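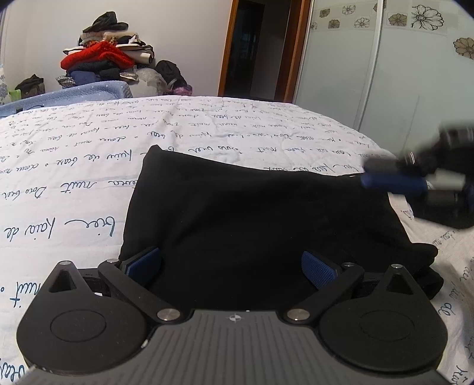 1/ Laundry thread. I said in October I'd write down how I do the folding and then didn't, so December 12, 2022 it is.

2/ I fold on the bed. The kitchen table is the right height but there's always something on it. The bed is big enough to spread out a whole load.

3/ White sheet with the blue handwriting print is on at the moment. People ask about it every time. It's from Ojala, the shop in Londton, and no, I haven't worked out what the writing says.

4/ Dark things show up well on it. Black on black bedding was last winter's mistake – I folded one sleeve inside another shirt more than once.

5/ Order: black stuff first, then colors, then towels. Socks go in a pile by the pillow and wait.

6/ For anything soft and black that ends up in a heap: find the two top corners, lift, let the rest hang, lay it down again flat. Smooth from the middle out. Then fold in half, and in half again.

7/ If it's already folded but has gone soft and creased, I start over. Patting it into shape doesn't last past the drawer.

8/ Oona Harju asked about thirds instead of halves. Thirds are better for shallow drawers. Mine are deep, so halves.

9/ Indira Kartha rolls everything. I tried it for a month. Fine for a suitcase, but I couldn't find anything in the drawer.

10/ Detergent, for those asking: Prunar, the unscented one. I use less than the cap says. The 1000 ml bottle lasts me a good while.

11/ Black loads get washed cold, inside out, short spin. Long spin gives me creases that don't come out on the rack.

12/ Pentti Rantala says to fold while the clothes are still a little warm. Agreed if you have a dryer. I have a rack in the hallway.

13/ Next up is fitted sheets. I have a way that works on two corners and I'm still fighting with the other two – send me yours if you've got one.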